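Chariot de marche Rornero Istora : mon avis après 44 étapes

11 mars 2021

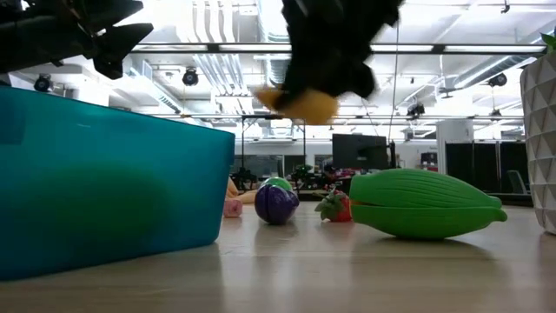 Minau a écrit sous mon premier billet que le Istora tirait à gauche dès que la route était bombée, et qu'il fallait corriger du poignet toute la journée. Je n'ai pas constaté cela au début. Ensuite oui, mais seulement avec les pneus sous-gonflés. Depuis que je vérifie la pression tous les matins, il file droit.

Je m'en sers pour traverser le pays à pied, surtout sur des départementales, avec quelques portions de voie verte. J'ai commencé avec un sac à dos et je l'ai renvoyé chez moi au bout d'une semaine, à cause des épaules. Le chariot se pousse ou se tire. Je le pousse presque tout le temps, sauf dans les descentes raides où je passe devant -- question d'habitude.

Chargé, le mien pèse 15 kilos avec l'eau. Sur le plat on l'oublie assez vite. En côte, on sent chaque litre, et après un faux plat de plusieurs kilomètres j'ai les avant-bras durs. Le guidon se règle sur trois hauteurs. Celle du milieu me convient, mais un marcheur de grande taille trouvera la plus haute un peu juste.

Les roues sont le point fort. J'ai eu deux crevaisons en plus de 2 000 kilomètres, les deux sur des bas-côtés pleins d'épines. La chambre à air se change sans outil. Le frein à main, par contre, est mal placé et le câble s'est détendu en février. Je l'ai retendu avec une pince empruntée dans un garage.

La housse de pluie tient bien au vent. Elle laisse passer l'eau par la couture arrière quand il pleut plusieurs heures, donc le duvet voyage dans un sac étanche.

Avant, j'avais essayé le Nuttall, plus léger et plus facile à plier pour prendre un train. Il vibrait trop sur le goudron abîmé et je l'ai revendu. Le Istora m'a coûté 145 euros d'occasion, avec une roue voilée que j'ai remplacée.

Je le garde pour la fin du parcours. Pour des sentiers étroits ou des clôtures à franchir, je prendrais autre chose -- un modèle à une seule roue, sans doute. Il me reste à trouver un câble de frein neuf avant les descentes de la semaine prochaine.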